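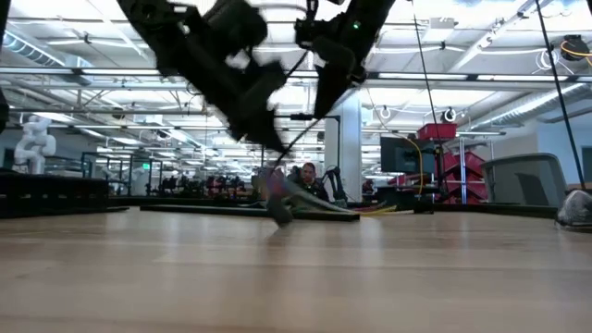

Arquivado em: Caderno da oficina > Cordas friccionadas > Trastes e afinação

Maio, manhã

Ficha 261. Viola da gamba baixo, seis cordas, entregue por Hortensia Rengifo. Queixa: terceiras impuras na primeira posição, zumbido no lá a partir do traste 4, cravelha do dó a escorregar. O instrumento vai acompanhar um órgão afinado em mesotónico de quarto de coma, por isso os trastes têm de ser postos para esse temperamento. Vinham em temperamento igual, com um segundo jogo de marcas a lápis no braço, de origem desconhecida. Não apaguei as marcas.

Comprimento vibrante medido da pestana ao topo do cavalete, no ré agudo: 712. Tudo em milímetros daqui para a frente. A ficha antiga da Romana Jurčo dava um valor 3 mais curto. O cavalete estava inclinado para a frente e a diferença deve vir daí, mas não tenho como confirmar o que ela mediu. Endireitei o cavalete antes de mexer em mais alguma coisa e passei grafite nas ranhuras.

Cravelha do dó: furo ligeiramente oval do lado da cabeça. Passei o escareador da Drilico, só o necessário para recuperar contacto nos dois lados. A cravelha original ainda serve, entrou um pouco mais. Sabão e giz, proporção habitual. Segura bem com a corda à tensão. Voltar a ver amanhã antes de tocar nela.

Trastes. Tripa dupla, laçada simples, nó queimado do lado do bordão. Os trastes 1 e 2 ficaram no calibre mais grosso, os seguintes vão descendo até ao 7. O rolo da Cordeiro chegou com espessura irregular na ponta — cortei o primeiro troço e não o usei. O resto mediu bem ao longo de todo o comprimento.

Posições:

Traste 1 — semitom diatónico (grande). Dá fá na corda de mi e mi bemol na corda de ré. Fica mal o dó sustenido na corda de dó e o sol sustenido na de sol. Falta decidir com a Hortensia se quer um traste duplo ali.
Traste 2 — sem conflito nas peças pedidas.
Traste 4 — terceira maior pura sobre a corda solta. Conferido por batimentos contra o mi solto, tocando mi na corda de dó. Sem batimento audível.
Traste 5 — quarta. Conferido contra a corda seguinte, excepto no dó.
Traste 6 — posto para sol sustenido na corda de ré e dó sustenido na de sol. O si bemol na corda de mi fica baixo. Compensa-se com o dedo, ou evita-se.
Traste 7 — quinta estreita, como o temperamento exige. A Izzati Kusuma ouviu e achou-o errado. Voltei a medir e está onde devia, ela está habituada à quinta pura.

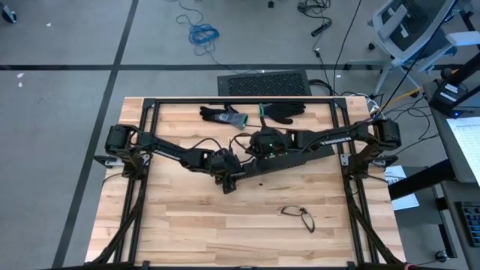 Mesa de madeira clara, estrutura preta em perfil de alumínio.

Zumbido no lá. Primeira hipótese, traste 4 mais baixo do que o 5. Falso, os dois estavam bem assentes. Segunda hipótese, tripa gasta por baixo da corda. Também não, porque o zumbido manteve-se com os trastes novos. O ponto estava no próprio braço: há uma ligeira barriga na escala entre os trastes 5 e 6, do lado dos agudos, visível com a régua em contraluz. Raspei com a rasqueta pequena, passagens curtas, régua entre cada uma. O zumbido desapareceu em pizzicato e continua muito fraco com arco forte. Parei por hoje. Prefiro raspar menos e deixar a decisão para quando a corda nova tiver estabilizado.

Alma: não mexi. Está um pouco inclinada para o lado dos graves, mas o contacto em cima e em baixo parece completo ao espelho. O Siyabonga Jacobs defende que se corrija já. Discordo enquanto as cordas não assentarem, senão ficamos sem saber qual das alterações produziu o quê.

Notas sobre afinação, para quem pegar nisto a seguir:

A ordem que funcionou foi lá pelo órgão, depois ré agudo, mi, dó, sol, ré grave. A terceira dó–mi entre cordas soltas tem de ficar pura. Se não ficar, não vale a pena conferir trastes. Ao corrigir um traste, empurrar sempre dos dois lados do braço ao mesmo tempo; da outra forma fica enviesado e os graves não batem com os agudos. O traste 1 da outra viola da Hortensia está assim, ver ficha anterior.

O afinador Dollico tem a tabela de quarto de coma, mas parte de dó e não deixa mudar o sustenido do sol para bemol. Usei-o só para o lá. O resto foi de ouvido, com conferência aritmética das distâncias à pestana.

Tarde

A cravelha não se moveu. O lá desceu, como era de esperar com tripa nova. Reafinado duas vezes.

A Zodwa Khumalo tocou a suite pedida, do princípio ao fim, com arco dela. Observações: graves abertos, mi um pouco nasal, traste 6 confortável. Pediu a corda de dó mais leve. A que lá está é uma Bila com revestimento e não condiz em resposta com as vizinhas, que são tripa nua. Pedir amostra à Cordeiro, calibre imediatamente abaixo, e anotar a tensão na ficha quando chegar.

Pendente:
— traste duplo no 1, resposta da Hortensia
— corda de dó
— escala entre 5 e 6, rever com arco forte
— alma, só depois disto tudo
— devolver o espelho de inspecção ao Siyabonga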